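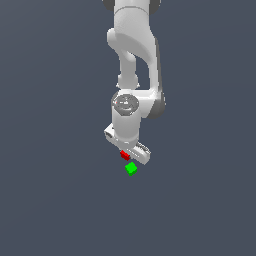 Flileo self-storage, Bralside: frequently asked questions

Renting a unit

What sizes do you have?
Units run from a locker, which holds a few boxes and a suitcase, up to a room that takes the contents of a family house. The Bralside site has more than 400 units on two floors. Ground floor units cost a little more.

How long do I have to rent for?
The shortest stay is two weeks. After that you pay by the month and can leave when you like, with seven days' notice by email or at the desk.

What do I need to bring when I sign up?
Photo ID and a bill or bank letter with your home address on it, dated within the last 3 months. If you are renting for a business we also need the company number.

Is there a deposit?
Yes, one month's rent. We send it back to the card you paid with once the unit is empty and swept out.

Access

When can I get in?
Every day, 6am to 10pm. The desk is staffed from 9am to 5.30pm, closed on Sundays. Outside desk hours your gate code still works but we can't sell you boxes or change your unit.

My code has stopped working.
Codes are switched off when a payment fails. Check your card first, then ring the desk. If you are locked in, press the yellow button beside the gate.

Can somebody else use my unit?
You can add up to two named people. They need to come to the desk once with ID.

Is there parking?
There are bays by the loading doors with a limit of one hour. Vans over 3.5 tonnes should use the Moser Road entrance, as the front gate is too narrow.

What you can store

What isn't allowed?
Food, plants, animals, gas bottles, petrol, paint thinner, fireworks, tyres and anything stolen or illegal. Mowers and motorbikes must have their tanks drained.

Can I store a fridge or freezer?
Yes. Defrost it, dry it and leave the door propped open.

Is the building heated?
The upper floor is kept above freezing. The ground floor is dry but not heated, so we would not put a piano or oil paintings there.

Insurance and payment

Do I have to be insured?
Yes. You can use your own policy if it covers goods in storage, or take ours. The basic cover is £2,797 and can be raised at any time.

I used to rent from Burance. Has anything changed?
Your unit number, price and padlock stay the same. Only the name on your bank statement is different. Old Burance gate codes ended in October, so ask at the desk if you haven't been given a new one.

What happens if I pay late?
We send a reminder on day three and add a £15 charge on day ten. Please talk to us before then if money is short.

Do prices go up?
We review them once a year and write to you a month before any change.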